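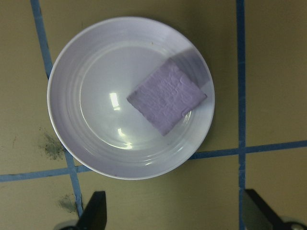

Wrist view, plate with purple square item, gripper open.

Skokulard cell, pre-run software checklist
Inspected June 14, 2022. Planner: Ramo. Perception: Toft.

1. Grid calibration loaded. OK. Residual 2 mm.
2. Glare mask on glossy plates. Comment: Toft still splits one plate into two blobs under the overhead light. Raise the threshold to 57 and retest.

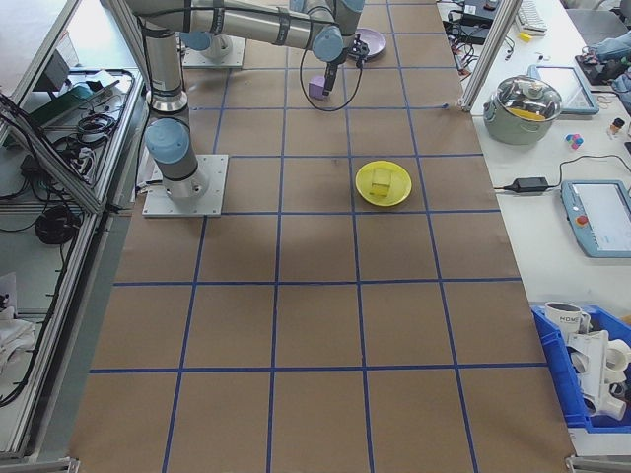
3. Carry height limit set in Ramo. OK.
4. Emergency stop reaches the planner. OK. Log entry 289 matches.
5. Stale poses cleared on restart. FAIL. Six remained in cache. Ticket open with Grustorow.
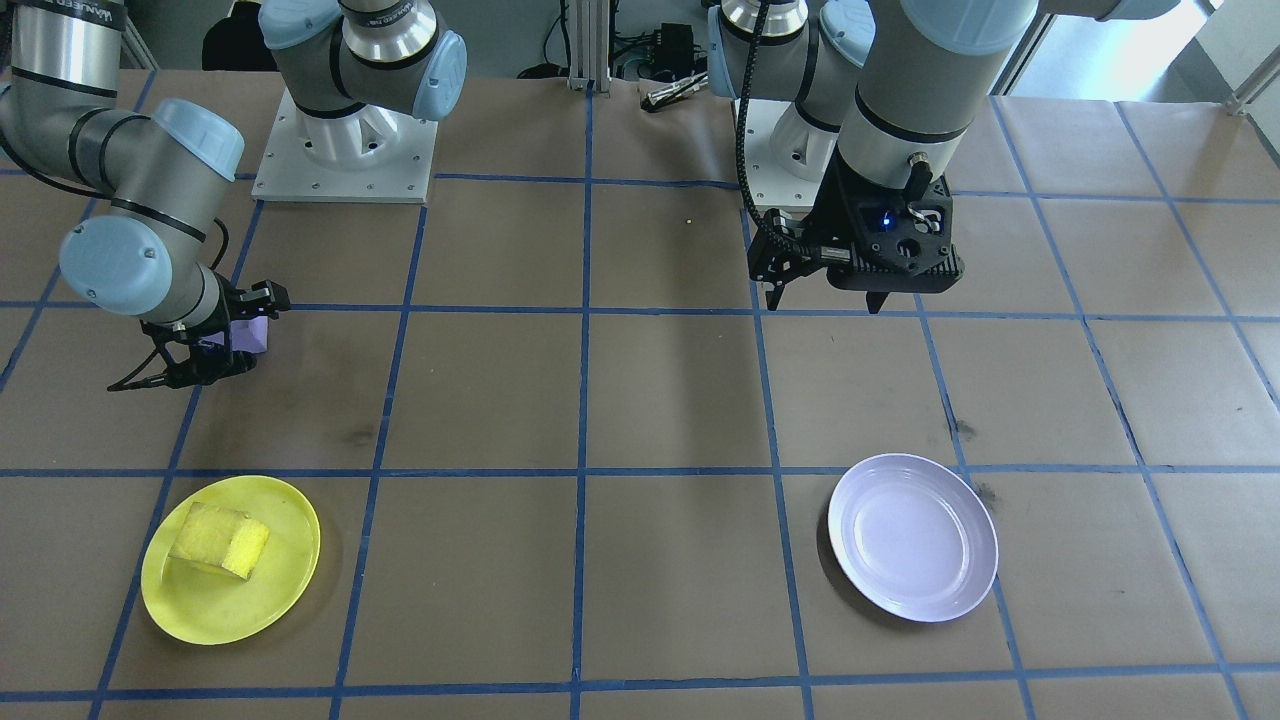

Reading time: 2 min

6. Arm-to-arm collision model enabled. OK. Cable volume missing from the model, add before October.
7. Blue tape excluded from object classes. OK.

Status: hold on item 5.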